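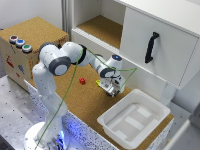
May 17, 2022. Block sorting, second round of collection for Rebelo.

I want to get this written up while it is fresh, because my notes from February were a few scribbled lines and I have been paying for that ever since. Mafalda was kind enough to read them with me last week and we could not work out between us which runs had been done with the old start pose. So this entry will be long, and I'm sorry to whoever has to read it (most likely me).

The target for the block set is 400 good demonstrations, each one a single instruction: "put the red block in the bin" or "put the yellow block in the bin." We had 40 from the trial week that I would still call good. The rest of that batch we are keeping in a separate folder, since Eduardo thinks the failed grasps may be worth something for the success classifier, and he is usually right about these things.

Settings for this round: start pose high over the cork with the gripper pointing down, bin at the cabinet end of the table, drawer and sliding door shut and left alone. The cabinet tasks get their own round later and I don't want them mixed in. Gripper speed is one notch down from what Menton had as default. I tried the default first and I kept overshooting on the way down, then correcting, and the little correction wiggle gets learned along with everything else – we saw that very clearly in the first policy, which did a sort of nervous dance above the block before it committed.

The thing I thought about most was spacing. In the trial week I was tidy without meaning to be, and I set the blocks far apart and nicely square to the table edge, as one does. The policy then did fine on tidy tables and fell to pieces on anything else. For this round I am placing them close to each other a good part of the time, with bare cork between them but not much of it, and turned at whatever angle they happen to land. Red on the left, red on the right, one a little nearer the front than the other. It is slower to drive and I lose more episodes, but I'd much sooner lose them now.
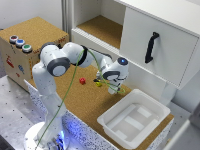 Luuk wonders whether the approach from above is hiding the target from the side camera just when it matters, and says he would prefer that we come in from the cabinet side for half of the episodes, even if it feels awkward to drive. He also asks that the bin be moved between episodes and set crooked now and then, or the model will learn one spot on the table and call it a bin.

Both fair. I had been turning the bin a little but always leaving it in the same corner. I'll do a block of episodes with the other approach tomorrow and mark them in the log with an "s" after the episode number, so they can be pulled out again if they make things worse. Catarina, if you are labeling before I get in, please leave the "s" ones for me.

A few smaller things, in no order:

The green cable needs watching when the wrist turns a long way. Leave slack at the forearm and check it whenever you take over the controls.

Episode 1539 has the wrong instruction attached. I typed yellow and went for red. Dirk's checker did not catch it, as it only looks at whether the text field is filled in. Fixed by hand in the log, still wrong in the exported copy.

If you bump the table, stop and redo the calibration check. It takes five minutes and I grumble every time too.

Still to do: ask Brunderel about the second set of fingers, copy the good runs over to the shared drive, and decide with Eduardo whether an episode with a regrasp counts as good. My vote is yes, as long as it ends in the bin.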